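My parents' smart TV has started asking for permission to access the microphone of a flashlight app. I'm going in. Thread.

Background: somebody in the family, who will stay unnamed because I still want pie in August, installed a "free cleaner" on the TV box. It is called Gultum Boost. It has a picture of a broom. It has cleaned nothing in its life.

Gultum Boost wants: contacts, text messages, location, "draw over other apps," and the right to start itself when the box turns on. The box has no contacts. The box has never received a text. I admire the ambition.

I went to read the reviews. There are 813 of them and nearly all give it five stars. One says "Very good cleaning my phone is now a phone." Another says "Very good cleaning my tablet is now a phone."

The one-star reviews are where the real writing happens. Full paragraphs. Dates. One man kept a diary of his pop-up ads and it's better than most of what I read last winter.

Step one was uninstalling it. The Uninstall button was gray. Of course it was. Gultum had made itself a device administrator, a thing you agree to by pressing OK on a screen that says "Welcome!"

For anyone stuck in the same spot: Settings, then Security, then Device admin apps. Untick the thing. It'll throw up a scary message saying your device may be damaged. Your device is already damaged. Press on.

After that the Uninstall button came back to life and I got to press it. I pressed it harder than needed.

Then the ads kept coming.

So there was a second app. No icon, no name in the launcher, listed in the full app list as "System Helper 2" with a default green robot for a logo. I looked for System Helper 1. There isn't one. They went straight to the sequel. 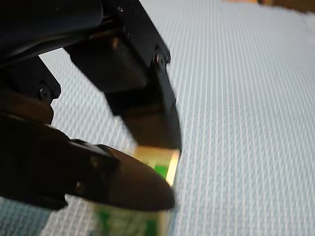
Mulcahy

System Helper 2 went out the same way, except it also had "Install unknown apps" switched on, so I shut that off for everything. The browser had it. The file manager had it. A solitaire game had it. Why does solitaire need to install things? What is it planning?

Restarted in safe mode to check. On this box that means holding a button with a paper clip for 20 seconds while lying on the carpet with your head behind a cabinet. Very dignified. The dog came to look.

No ads in safe mode. Restarted normally. No ads there either. I was offered a sandwich.

Next, the Wi-Fi. The router (a Stusberg, older than some of my coworkers) still had the admin password printed on its own sticker, and remote management was on. I asked who turned that on. I was offered another sandwich.

Changed the password, turned off remote management, ran the update. The update page has a progress bar that goes to the end and then starts over, so you get two updates' worth of worry for the price of one.

Then came the talk about passwords. There is one password. It opens the email, the bank, the pharmacy, the Jemasus photo account and a forum for people who restore lawn mowers. It's the name of a cat, and the cat is on the Christmas card.

We changed the email and the bank that night, both with two-step sign-in, done from my laptop and not from the box. If you only have the energy for two accounts, do those two. The lawn mower people can wait.

I checked the phone bill too, in case the cleaner had been cleaning that. These things like to sign you up for premium texts. It was fine, apart from a ringtone subscription that has nothing to do with any of this and predates the box by many years. Canceled. There was a short period of mourning.

Some replies asking if I reported it. Yes, through the store page: scroll to the bottom, "Flag as inappropriate," pick the harmful option. I got an automatic thank-you and a suggestion of similar apps I might enjoy.

Other replies asking if I should've just factory reset the box. Probably! If it were my box I would have. But a reset also means signing back in to every streaming service, and the logins for those live on an envelope, and the envelope has been missing since they repainted the kitchen.

If the ads come back I'll reset it and we'll go find the envelope.

Update from this morning: got a text with a photo of the TV. "It is asking if we want to make it faster. Do we?"

No. Leave it slow. I'm getting my coat.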